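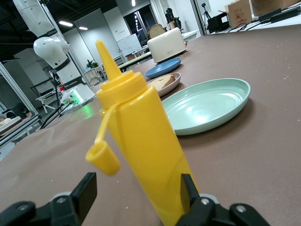 Kitchen Tips for a Vacation Rental

Cooking in a rented condo or beach apartment saves money on a week away, but the kitchens are rarely set up the way yours is at home. These tips cover packing, the first shopping trip, and getting out on checkout morning.

Before you leave

Read the listing for the word "kitchenette." It often means two burners and no oven. If the listing doesn't say, message the host and ask for a photo of the open cabinets.

Pack a paring knife and a chef's knife in your checked bag, wrapped in a dish towel and held with rubber bands. Rental knives are almost always dull. If you only fly with a carry-on, bring a small pull-through sharpener with no exposed blade, and check the airline's rules first.

Measure your usual spices into a weekly pill organizer. Salt, pepper, chili flakes, cumin, oregano, garlic powder and cinnamon fill the seven compartments. Tape the lid shut.

Other things that take little room:

- Two binder clips for chip bags and coffee
- A few zip-top freezer bags
- A flexible cutting mat
- One new sponge
- Dishwasher tablets in a small jar

The first hour

Check the refrigerator before you shop. Owners often turn it down between guests. It should read 40 degrees or lower, and a warm one can take most of a day to get there. Buy ice and keep meat and milk in a cooler until it does.

Run a kettle of hot water through the coffee maker with no grounds in it. Do it again if the water comes out brown.

Wash the can opener.

Shopping

Plan breakfasts and two dinners, then stop. Most people eat out more than they expect to, and the food left at the end of the week is what costs you. We set a limit of $80 for the first trip on our last stay at Pitden and came home with nothing but half a jar of mustard.

Buy the small size of oil even though the price per ounce is worse. Eggs, tortillas, a block of cheese and a bag of limes will cover a lot of lunches. Skip flour and sugar.

If you are driving in from the airport, shop before you reach the beach road. Island stores charge more and run out of bread by Saturday afternoon in April.

Beach lunches

Freeze water bottles the night before and use them as the ice. Pack the cooler in reverse, with the last thing you'll eat on the bottom. Put sandwich fillings in a lidded container and build the sandwiches on the sand. Tomato goes in its own bag.

Keep the food cooler and the drinks cooler separate. The drinks one gets opened all day and warms up fast.

Cooking on an unfamiliar stove

Glass-top electric burners hold heat after you turn them off, so move the pan. Thin rental pans scorch rice. Use medium-low, or boil it like pasta and drain.

For an oven that runs hot, start checking early. Chicken thighs at 400 that take 40 minutes at home may be done in 30.

Checkout morning

Start the dishwasher before you strip the beds. Take out the trash the night before if you had shrimp or fish. Leave unopened dry goods only if the host says it's okay.

Last updated July 2024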